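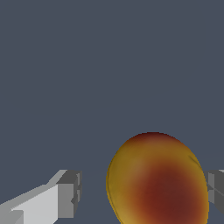 Fruit between the two fingers of a gripper.

Visit Report: Open Day at the Gresado Indoor Sports Center
Sunday, December 14, 2025

The Mikkelsen Handball Association sent a delegation to the open day held by the Gresado Indoor Sports Center. The purpose of the visit was to assess the building as a possible home for the association's youth handball program, which has outgrown its present court. Member clubs had asked for a written account before the winter meeting, and this report is issued in response.

The center stands on the site of the former Pilico warehouse, a short walk from the bus station. Visitors entered through the east doors and were given a floor plan and a timetable for the day. Tours left every half hour. The delegation joined the second tour and stayed for the demonstration matches in the afternoon.

The main hall contains one full-size handball court, which can be divided by a drop curtain into two training areas. The floor was replaced in August. Lines for handball are marked in a single color and are easy to follow, although the basketball lines cross the goal area at both ends and younger players may need time to get used to them. Fixed seating is provided for 400 spectators along the north side. The goals are anchored to floor sockets, and spare nets are kept in the equipment room.

The delegation asked about the use of resin. The center permits water-based products only and charges the visiting club for extra cleaning where residue is left behind. Clubs that now use other products would have to change their practice before moving training sessions to Gresado.

There are six locker rooms, two of them reserved for officials. Those closest to the court are small for a full squad of 16, and the delegation recommends that teams be assigned the larger rooms on the lower level on match days. The showers, first aid room and accessible restrooms were all open for inspection. The elevator to the upper gallery was out of service during the morning and was running again by the time of the first match. 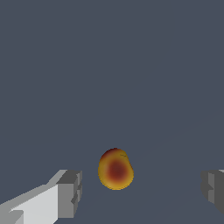 A single round fruit on a gray surface.

Four youth matches were played in the afternoon under shortened rules, with two periods of 12 minutes each. The Vivum under-14 girls won both of their games and showed the most settled defense of the day. The host club's boys lost narrowly to Mikkelsen after leading at the break. Refereeing was shared among trainees from the regional course, and the standard was good. The scoreboard can be read from every part of the seating, but the buzzer is hard to hear when the curtain is down.

A total of 47 young people signed up for trial sessions at the registration desk. The center will pass their details to the clubs closest to their homes.

Management confirmed that evening hours remain open on Tuesdays and Thursdays from January. Weekend hours are assigned by season, and requests must be submitted in writing by the club secretary. Parking is limited on match days, and the overflow lot behind the building closes at 9 p.m.

The association thanks the Gresado Indoor Sports Center for its welcome. Clubs wishing to comment on the proposed move should write to the association office before the winter meeting, quoting reference 3457.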